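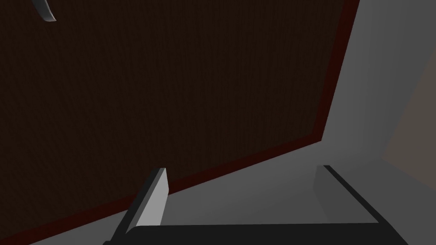 **Relatório de projeto: abertura de portas em simulação**

Autoras: Úna Daly e Ximena Cárdenas
Orientador: Cormac Buckley
Data: 12 de março

## 1. Objetivo

O presente relatório descreve o trabalho realizado na oficina partilhada Roltska, com vista ao desenvolvimento de um controlador para a abertura de portas com puxador de alavanca. Antes da construção da garra física, optou-se por validar a geometria dos dedos em ambiente simulado.

## 2. Ambiente e método

O cenário reproduz um corredor interior com portas de madeira. O robô dispõe de dois braços, cada um com uma garra de dois dedos. A tarefa foi dividida em aproximação, preensão do puxador, rotação e passagem.

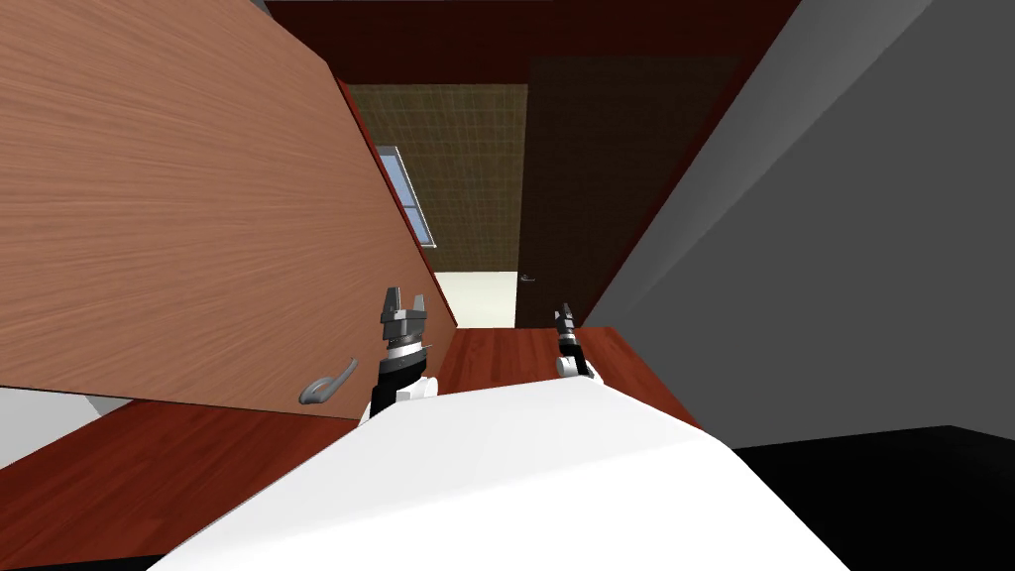 A posição inicial da base foi variada em 16 configurações, com 5 repetições por configuração. Cada ensaio foi limitado a 2,000 passos de simulação. O registo incluiu as forças de contacto e o ângulo da porta.

## 3. Dificuldades

Verificou-se que a folga entre os dedos era excessiva para o puxador modelado, o que provocava deslizamento durante a rotação. A abertura máxima foi fixada em 100 mm.

## 4. Trabalho pendente

- Impressão dos dedos na oficina.
- Revisão do modelo de atrito, a cargo de Bríd Duggan.
- Ensaio numa porta real, previsto para setembro.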